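Alow bottle racking cell: faults and safety FAQ

Why was the cell stopped in March?
The left arm lost grip on a bottle during a move to the rack. Of 3,268 logged cycles, 2,486 had been run since the finger pads were last changed.
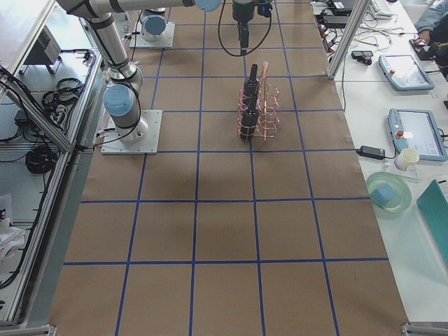

Wire rack on the taped grid, two bottles in place

Can I reach in while an arm is paused?
No. A pause on the Dimo controller leaves the motors live. Press the red stop on the pendant first – either pendant stops both arms.
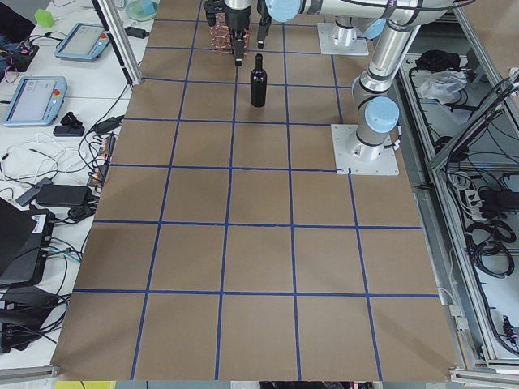 Page last changed: March, by A. Kumarasinghe

What caused the dropped bottle?
Worn pads, and a grip force setting that had gone back to its default of 100 after a restart. The controller gave no warning.

Where should a bottle stand before a pick?
Upright, inside one square and clear of the tape.

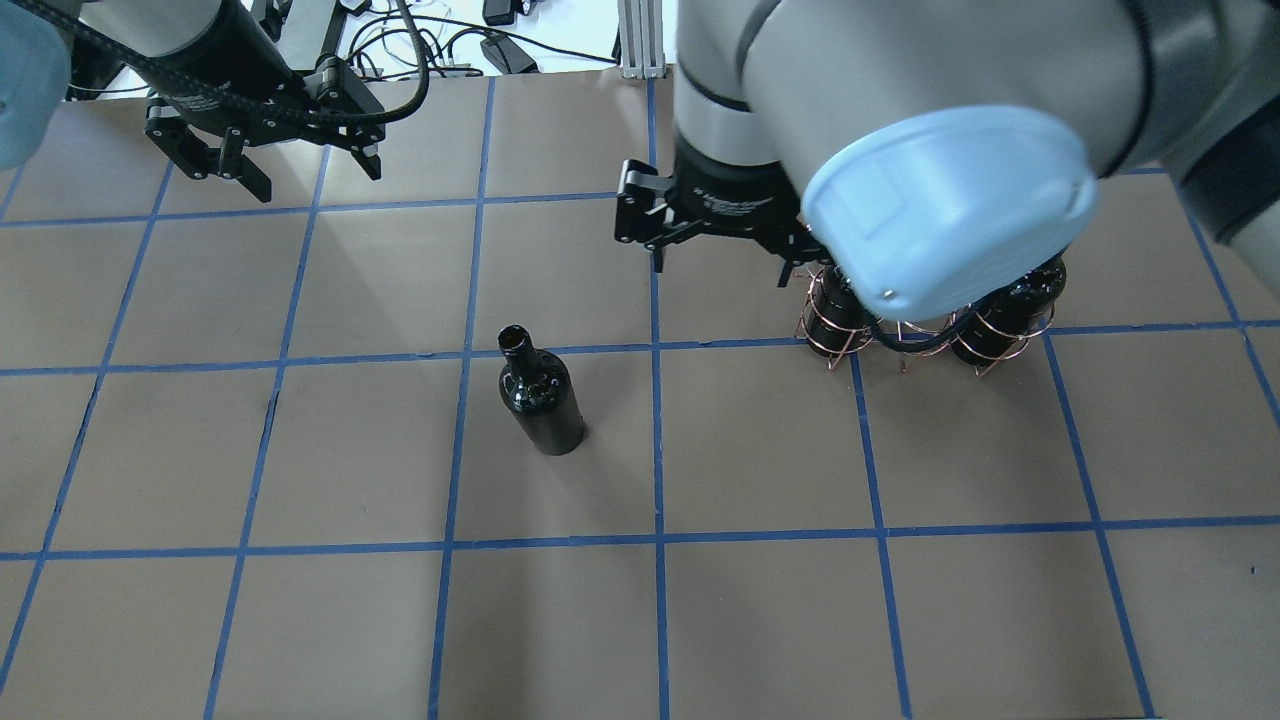 Anoma Wickramasinghe writes that the same reset happened on her Fernus cell after a power cut, and asks whether the force value can be locked. It can, from the Simard setup menu, but check it after every restart anyway.

Does the fault affect both grippers?
Only the left has shown it. Both sets of pads were changed.

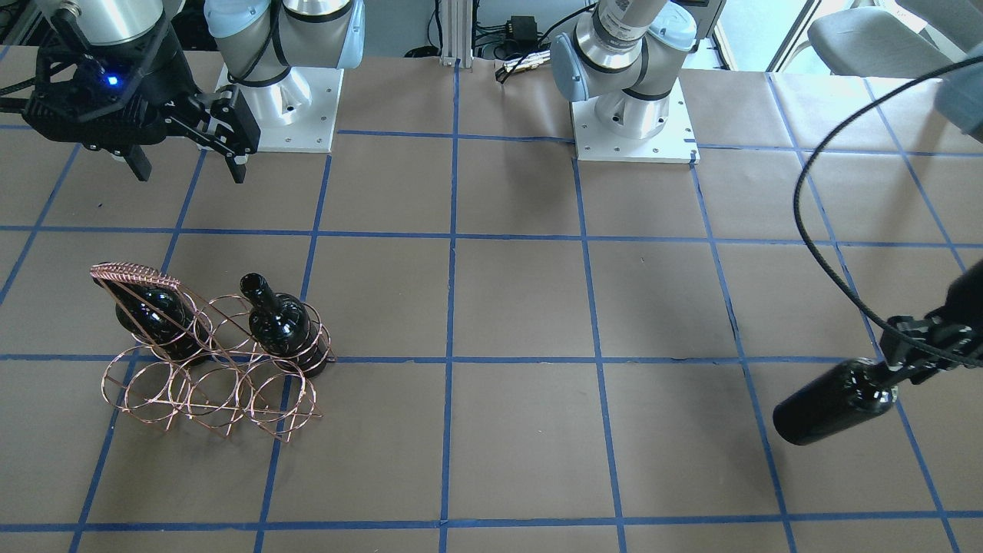 If a grip alarm comes up with a bottle in the fingers, do not open the gripper from the pendant. Press stop, support the bottle by hand, then use the manual release. Log the cycle number before restarting.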